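Our shop is getting robot arms for the teardown and refit benches. What happens to the bench jobs?

Asked by tudby_bench2 in Workplace & Shop Floor, 18 Dec 2021

I work at a refurbishing shop that takes in office desktops, swaps parts, tests them and sells them on. We do 800 towers in a normal month. Management told us they are bringing in robot arms from an integrator called Feltel, starting in March, to do the part handling on two of the benches. There are 6 of us on the benches now. They say no layoffs, but they also said "roles will change" and would not say how.

Has anyone been through this? I want to know what the day looks like afterward, and whether the pay grade moved. I can do a full refit without looking at the sheet, and I don't want to end up just filling trays.

Answer 1

Depends on your manager. Ours said no layoffs too and then didn't replace people who left, so read that promise carefully. Get it in writing. Also ask for the forklift ticket while they are in the mood to pay for training.

Answer 2 (marked as helpful)

I've been at Zarei for a while and we went through this on the desktop line. Answering your points in order.

The arm does not take over the whole bench. It gets the moves that are the same every time: pick up a part, bring it to the board, push it in, let go. Opening cases, judging whether a board is worth saving, cables, bent pins and stuck screws all stayed with us. Cables especially. They never lie the same way twice and the arm hates them.

We have the towers opened up and set below the wall fixture so the arm can get at the board.
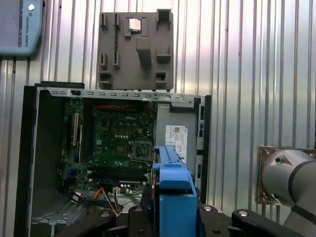
Gripper holding a blue plastic part in front of an open Dell tower, with the processor socket empty.

Somebody has to prepare every one of those. Side panel off, anything loose tied back, case set in the same position as the last one. That was new work and it went to the bench people. It is duller than a refit, I won't pretend otherwise. We rotate it, half a shift each, after two of us complained that we were doing it all week.

The other new work is teaching and checking. New moves get tried on a gray mock board first, so a bad push costs you a plate and not a customer's motherboard. You learn what a good insertion looks like and where the fingers should be when they let go. If you already know by feel when a part is crooked, you will be better at this than the people who come in from the integrator. Our Feltel guy knew the software well but had never changed a CPU in his life.
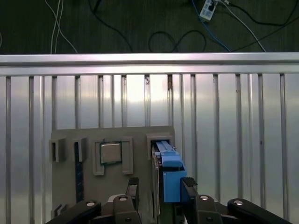
What to ask before March

Who is allowed to stop the arm. With us it is anyone on the floor, and it is written on the wall.

Who fixes a jam. If it is only the integrator, you will stand around a lot. We had two long waits in the first month before they trained three of us to clear it and restart.

Whether the target goes up. Ours did. The line went to 2,268 part insertions a week and that number was set before anyone had asked how long the prep takes. It got changed, but only after a bad few weeks.

Pay grade: mine moved up one step, for the teaching work. The people who only do prep stayed where they were, and that is still a sore point. So ask for the training for all 6 of you, in turns, and ask which grade it comes under before you sign anything.

Do I miss the old bench? Some days. My wrists are better.

— Kaiwen Xiong

Answer 3

Is this the same Feltel that used to be Dakeo? We had their conveyor and the manuals were terrible. Can't help with the jobs part, sorry.

Contact us | Copyright 2021 | Back to top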